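August, bench notes, small wares

Spent the morning on the small wares that never made it back to the drawers after the Prutinmont samples. Grethe wants one bin per bench from now on, so brushes, tongs and stands stop drifting between rooms. I have no strong view, but the sink side was getting silly.

Rules so far: brushes by the handle loop, tongs closed, ring stands upright if they fit. Glass does not go in with metal – Riaan chipped two beakers that way.

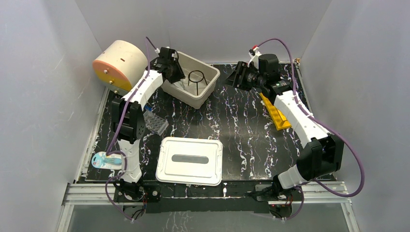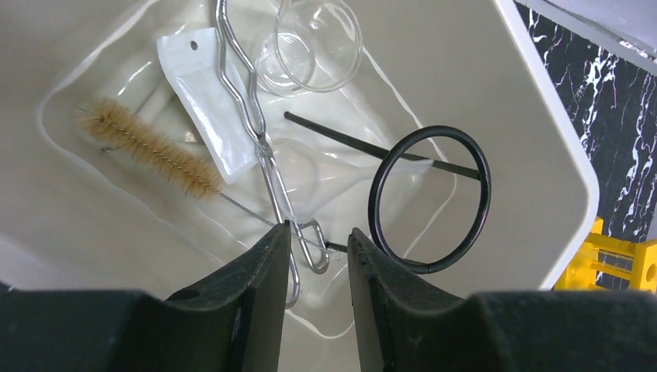
Bin on the black benchtop, ring stand inside; second picture, brush, white packet and crucible tongs in the bin.

Drawer 13 is free and will take the long tongs. Drawer 38 still has old Skekby labels, to be peeled before anything goes in. Mpho to check whether we need more bottle brushes or only think we do. Emilian has the key to the tall cupboard until 4.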